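Griff in die Kiste: ab wann braucht die Zelle einen Zaun?

Rulberg
11. November 2022

Wir lassen einen Roboterarm Riegel aus einer Metallwanne greifen, bisher offen auf dem Tisch. Im Automatikbetrieb fährt er mit 700 mm/s, beim Einrichten deutlich langsamer. Reicht ein Abstand von 35 cm, wenn immer jemand am Bediengerät bleibt?
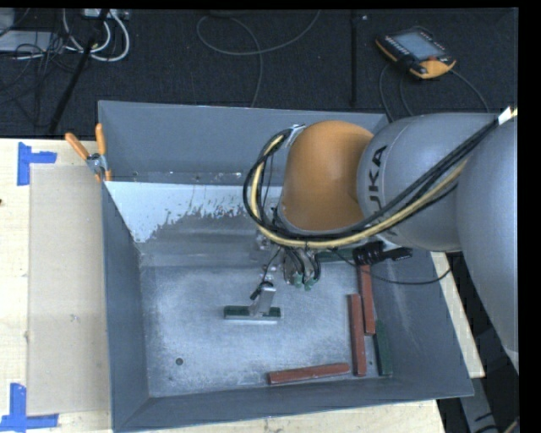

Wer legt fest, wie schnell der Arm beim Einrichten fahren darf?
Die Obergrenze steht in der ISO 10218: 250 mm/s am Werkzeug. Was darunter sinnvoll ist, ergibt sich aus eurer Risikobeurteilung.

Altov

Nein, 35 cm reichen bei dem Tempo nicht. Den Abstand nach ISO 13855 rechnen, mit gemessener Nachlaufzeit. Bei uns kamen 558 ms heraus — mit Greifer und Last. Zum Einrichten fahren wir mit 100 mm/s und Zustimmtaster.

Hijazi

Wir haben einfach einen Zaun drumgestellt, seitdem ist Ruhe. Not-Halt nicht vergessen.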